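Night guard for grinding: dentist wants $849, is a store-bought one good enough?

Asked in Teeth & Gums, July

My dentist at Kellmont Dental says I grind in my sleep and quoted me $849 for a custom night guard. My plan through Vestance has a 2,000 dollar yearly maximum but lists guards as "not covered unless medically necessary." The drugstore has boil-and-bite ones for 40 dollars. I have one crown, lower left, and my jaw is sore most mornings.

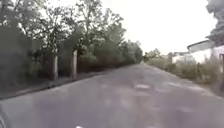 Has anyone used the cheap kind for more than a few weeks? I don't want to damage the crown.

Answer 1 (6 votes)

I've had both. The boil-and-bite was bulky and I chewed through it in two months. The custom one is thinner and I've had it 6 years. Before you pay, ask the office to send Vestance a pre-determination with notes on the wear and the jaw pain. Mine was denied, then partly paid once the notes went in. 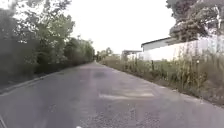

A crown is a good reason to have the fit checked. A guard that hits one tooth first can leave that tooth sore. My dentist compared my back teeth to a worn gray road with a darker patch in the middle of it – the patch holds up fine, but you still watch the surface next to it. Take the guard along to your cleanings so they can look at it.

Answer 2 (1 vote)

just get the cheap one and see. Venov makes a soft one, worked ok for me

Answer 3 (3 votes)

Check whether there's a dental school near you. The one in Palacios made mine for a lot less, but it took three visits and the appointments ran long. If your jaw locks or you can't open all the way, skip the store kind and get seen first.

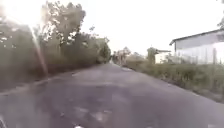

Road with trees and bushes on the left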